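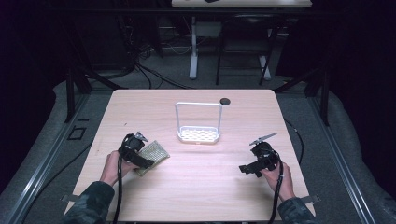 We now do the table work with hand grippers. What changes for us?

Reading time: 4 min

quyen_ung
Hello all. I work at Kastico in Wendbridge, in the section for small assembly and sorting. Before, I did this work with my fingers. Now for part of the shift I hold a black gripper in each hand, with the cable going down past my wrist, and I do the same small tasks on a wooden table. Take the perforated board, turn it, put it in its place, bring it back. The recordings go to Cuvetach, and from them the arm we call Mai should learn.

I want to ask people who did this already. Did your job become better or worse? I am not against it. But I was the fastest on my line, and with the grippers I am slow like in my first week. My supervisor says slow is good. It is a strange feeling to hear this after years of being told the opposite.

margus_j
We started in November. My first advice is to ask, in writing, if the recording hours count in your output numbers. With us they did not count at first, and in the monthly list it looked like the whole table team was sleeping. It took 2 months to correct.

About the work itself: I like it more than the old work. You sit, you think about how you hold a thing. I never thought about it before.

hanna.bond
I don't agree with Margus that it is better. It is quieter, yes. But my wrists are more tired than from hand work, because the tool has weight and your fingers can't help in the way they want to. Also you lose the feeling. With fingers I know when a board is bent. With the gripper I only see it, and often I see it late.

quyen_ung
Hanna, the feeling is exactly my problem. A thin board on a flat table is the hardest for me. With a fingernail it takes one second. With the gripper I must bring the tips down low, one on each side, and keep them level, and the shadow of the tool falls just where I want to look.
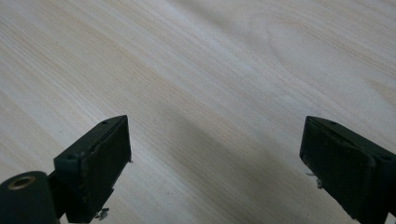
So I have started to slide the board a little with one tip and catch it with the other hand. Nobody showed me this way. Thắng, who trains us, asked me to do it again and again, the same every time. Then he wrote it in the work instruction as the standard method. My name is not in it. Maybe this is a small thing, but I keep thinking about it.

thang_trinh
I am the Thắng from the post above, so I should answer. Quyên is right about the instruction and I will add the name on Monday. Our template has no field for it, but I can put it in the notes.

For the others: on our site more than 79 hours are recorded now. Mai can do the simple transfer of a board, but the pick from the flat table is still done by people. I can't promise what the section will look like next year. I can say that the new position, checking the recordings, went to 2 people from the table and was not advertised outside.

hanna.bond
Thank you for the honest answer, but two positions for how many people at the table? This is what I ask at my place also and the reply is always about the people who got the position.

thang_trinh
Hanna, I have asked for the planned numbers and do not have them. When I can share them I will.

nghia_doan
I am in maintenance, so I look from another side. Please clean the tips at the start of the shift. The pads collect pale fluff at the edges, and later somebody calls me and says the gripper is "not precise." Check that the cable is free before you begin also. If it pulls, your wrist works against it all day, and this may be part of Hanna's problem.

margus_j
Agree about the cable. I lead mine down along the hand and then over the table edge, and I have less pain. Also ask for breaks. We have 4 in a recording shift, and they came only when we wrote down the complaints.

quyen_ung
I will try the cable tomorrow. About the breaks, we have only the normal ones, so I will bring this to the meeting. Thắng, thank you for the name. I would like the checking position too when there is a next one, please count this as my application :)

Thread closed for replies on 2nd March. Comments are open.

Comments

oldpicker
We went through the same with the packing line. The person who checks the recordings should be somebody who has done the work. Ours was not, and he marked good picks as bad for weeks.

tabletwelve
To Hanna: try a lower chair. It helped my wrists more than the cable did.

hanna.bond
The chair is fixed. But I will ask.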